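Posted in: Hardware > Upgrades & Repairs > Old Desktops

Is it worth swapping the processor in an old desktop?

gronby_tower wrote:
I've got an office desktop that I bought second-hand from Jolbridge for £69. It runs, but it's slow. Everyone keeps telling me to drop a faster chip in the same socket and it'll feel like new. I'm not convinced. The seller has a "tested pull" for £8 and the listing is very keen on itself. Has anyone done this and noticed a difference you could feel, as opposed to one you could read off a chart?

Fliltis wrote:
Depends what's slow. If it takes ages to start and the disk light never goes off, a new chip will do nothing for you. People love swapping processors because it feels like proper surgery. Have a look at what you're dealing with before you spend even eight quid. Green board, four memory slots, socket with a metal frame and a bent wire lever, all fairly ordinary.

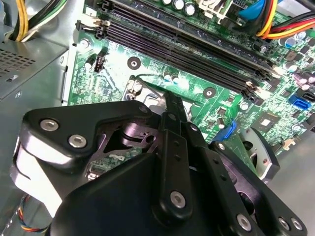

Things I'd check first, in this order:

1. Is the drive a spinning one? Replace that.
2. How much memory is in it? Empty slots are cheaper to fill than a chip is to change.
3. Does the board maker list the chip you want? "Same socket" proves very little.
4. Is the cooler full of fluff?

abeysekara8 wrote:
Disagree with putting the chip last. Mine went from painful to fine with a processor swap and nothing else. Took me under an hour, including cleaning off the old paste.

Fliltis wrote:
And you took the cooler off, cleaned it, and put fresh paste on. How do you know that wasn't the cure? A hot chip slows itself down. I'd want to see it with the old chip and new paste before I gave the new one any credit.

abeysekara8 wrote:
Fair enough, I didn't test that. It still feels faster.

gronby_tower wrote:
"Feels faster" is what the listing says as well. What does "tested pull" even mean? Tested for what?

Fliltis wrote:
Usually that it switched on once. Sometimes less. The silver lid tells you next to nothing about the state of the chip. Ask for a clear photo of the printing on it, then of the underside. Hold it by the edges and keep your fingers off the contacts.

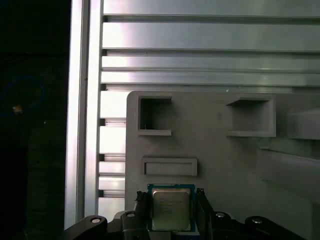 Do I need to buy new thermal paste for a used processor?
Buy a small tube. Whatever is left on the old chip and cooler should be wiped off, and it's cheap enough that saving it makes no sense.

abeysekara8 wrote:
I'd add that a bare chip posted in a bit of kitchen foil is a refund waiting to happen. Mine came like that from a seller with 100 per cent feedback. I don't set much store by feedback now.

gronby_tower wrote:
Right, that puts me off a bit. If I do go ahead, how hard is it to get the thing out without wrecking the socket? I've read horror stories about bent pins.

Fliltis wrote:
The stories are mostly from people in a hurry. Lever up, frame open, lift the chip straight. Don't slide it and don't twist it. Going the other way, match the marked corner and let it sit down under its own weight. If it wants a shove, it's the wrong way round or it's the wrong chip.

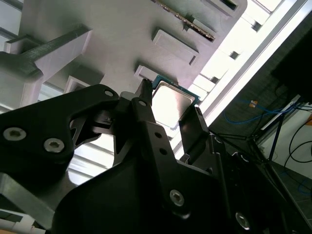
And have somewhere to put the old one before you start, so you aren't standing there at midnight with a chip in one hand looking for a clean bit of table. Keep it, by the way. If the new one won't boot you'll want it back.

abeysekara8 wrote:
Update the BIOS first too, while the old chip still works.

Fliltis wrote:
Only if the newer chip needs it. Updating for the sake of it is another thing people recommend without saying why.

gronby_tower wrote:
Opened it up. It's a spinning drive and the cooler is disgusting. I'll do those two and leave the £8 chip where it is for now.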